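We use cookies to keep you signed in and to remember your search filters. Accept | Settings

Munro Regimental Records – Help Desk
Ticket 1880: Service record search drops men who changed regiment
Status: Resolved
Opened by: Thịnh Dương
Assigned to: Sơn Tạ
Opened: 2021-01-05

Problem as reported

I am working through the muster rolls for the Bromthorpe garrison battalion. When I search by battalion name I get 200 results and the list stops there. The printed nominal roll has 237 names. At first I took the missing men for deserters or discharges whose papers were lost, but I can open several of them by service number, and their records are complete. They show the battalion in the postings field. They just don't come up in the unit search.

Browser is Firefox. Same thing in Chrome. I have cleared the cache and signed out and in again.

Reply 1 – Sơn Tạ

Thanks for the clear report. Two hundred is the display limit for a single unit search, so that part is a setting. I have raised the limit on your account. Please run the search again and send me the new total, plus two or three service numbers that are still missing.

Reply 2 – Thịnh Dương

Total still 200 exactly. I sorted by surname and the list now ends at W, where before it ended at T, but some men in the middle of the alphabet have gone. I sent the service numbers through the private form. All three were transferred in from other regiments in June, when the battalion was brought up to strength.

Reply 3 – Sơn Tạ

I can reproduce this. There are two faults and they overlap.

1. The new limit was saved to your account but the search page was still reading the old value. Fixed.

2. The unit index is built by a tool called Umar, which reads only the first posting on each record. A man who enlisted in one regiment and moved to another is filed under the first. The second posting shows on his page but is not indexed.

The second fault also explains the change in the middle of your list. The limit is applied before duplicates are removed, so the order of the sort decides who falls off the end.

Steps taken:
– Backed up the index.
– Changed the Umar settings to read all postings, including attachments and temporary postings.
– Rebuilt the index for infantry units only. Artillery and medical units will follow.

The first rebuild stopped at record 108 with a date error. That record had a transfer date earlier than the enlistment date. I checked the scan and the clerk had written the wrong year, so I left the transcription as it stands and added a correction note. The second rebuild finished.

Reply 4 – Thịnh Dương

Now I get all 237. I checked them against the printed roll and the names match, apart from spelling differences I would expect. One question: the rank column now shows the rank at enlistment for the transferred men. A corporal who joined from another regiment is down as a private. Is that the same fault?

Reply 5 – Sơn Tạ

Related, but separate. The rank comes from the Festura export, and that file holds one rank per man. The rank for each posting is in our own table. I have opened a new ticket for it and copied you in. Until then, open the full record and use the rank beside the posting.

Please don't correct ranks by hand in the meantime – the next import would overwrite them.

Reply 6 – Thịnh Dương

Understood. I will keep my own list of ranks for now. Fine to close this one.

Closed by Sơn Tạ. Index rebuild for artillery and medical units is tracked separately.

2 people found this ticket helpful | 6 comments | Share
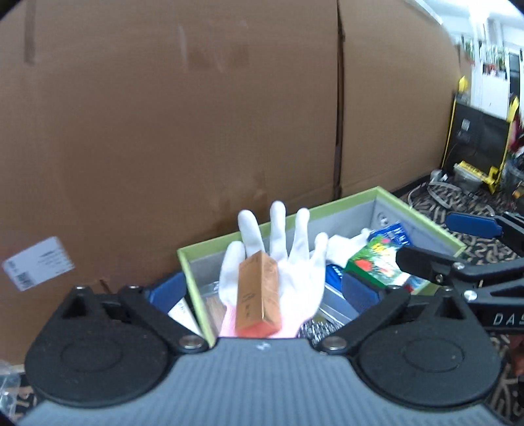 Gripper tool and open storage box with a light green rim.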